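Wukau oval table, white, 8 months in

Bought this in June for the back room. Paid 543 for it delivered, which made me wince a bit, but the one before it was a flatpack thing that went wobbly inside a year so. Quick review as I kept looking for one before I ordered and only found the shop's own blurb.

Mine is the middle size, plain white top. They do a bigger one, seats more, no idea what it's like.

Delivery first. Came on a Wednesday, two blokes, straight in and gone. Boxed well, loads of card, corners all fine. Legs and bolts in a separate bag, one allen key that rounded off on the third bolt. Used my own after that. Put together in 43 minutes on my own, would of been quicker with somebody to hold the top. The leaflet is all pictures no words and step four is drawn the wrong way round, you want the wide bracket facing IN. Worth knowing before you tighten everything up like I did.

Right, the shape. Oval was the main reason I went for it. Small room, people walking past all day, and I've had enough bruises off square corners. Much better. You can squeeze another chair in at the end and whoever's there isn't straddling a leg. Only downside is it doesn't push flat up to a wall, you lose a strip behind it. Things roll down there. Pens mainly.

The top. Bright, really bright, makes the room look bigger. Also shows absolutely everything. Crumbs, tea rings, newspaper ink. I wipe it every night and again most mornings. Washing up liquid on a cloth is fine, the cream cleaner I tried left a dull patch about the size of a saucer that I can still find if the light's low. Don't use cream cleaner. Beetroot came off. Biro came off with a bit of rubbing. Felt tip mostly.

What it's used for: everything bar proper dinners. Cloths get folded on it, post gets opened, tissues live at the far corner in the wicker box, somebody's water bottle is always lying about. It takes all that and there's still elbow room on the near side, which the old table never had. Had to get used to not dragging things across it though. I keep something flat under whatever's being worked on now.

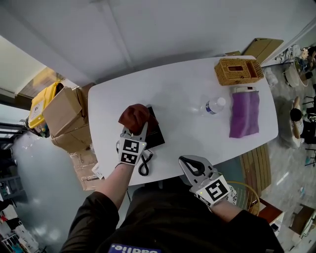
Had the same table in the larger size for a year and I'd disagree on the cleaning, says a comment left under my first go at this review. Mine marks far less than you make out, but I waxed it when it was new, two thin coats of the Astora clear stuff, left overnight. Tea just sits on top. I'd be more worried about the legs, they work loose every couple of months and you don't notice until it starts creaking when you lean on it.

Fair enough on the wax, hadn't thought of it. Got a tin since. Bit late for the dull patch but the rest does wipe down easier, I'll give it that. Smells for a day or two so open a window.

And yes the legs. Went round with the key after reading that and two were loose, half a turn each. I hadn't noticed any creak but it's firmer now. Put it on the calender.

Height is normal, fine with ordinary chairs. Ours are a mixed bunch and all of them tuck under apart from one with arms, which catches the edge by a whisker. Measure your chairs if they've got arms. Thighs clear it no problem, I'm tall-ish.

Weight, heavier than it looks. Don't drag it, lift it. I dragged it and there's a line on the floor to prove it. Stuck felt pads on afterwards, cheap ones, they fell off, got thicker ones from Ikbridge and those have stayed put.

Compared with the Leitão one, the other table I nearly bought: that's cheaper and the wood version is nicer to look at, warmer, and would hide the crumbs. But the one in the showroom rocked when I put my hand on it and the edge felt sharp. The Wukau has a smoother edge, you can rest your forearms on it for an hour and not get a groove in them. Big thing for me as I'm sat there most afternoons.

Customer service, used once. Emailed about the allen key, got a new one in the post 12 days later with no note. By then I'd forgotten what it was for.

Good: shape, edge, steady once tightened, plenty of room for a mess.

Not so good: shows marks, rubbish allen key, leaflet is wrong, legs need checking.

Would I buy it again, yes, probably in the wood finish if they did one in this size. They don't as far as I can see. Four stars. Would be four and a half if I could do halves on here but it wont let me.

Edit: someone asked about hot pans. Not tried it bare, always use a mat. The leaflet has a little drawing of a pan with a cross through it so I'd guess no.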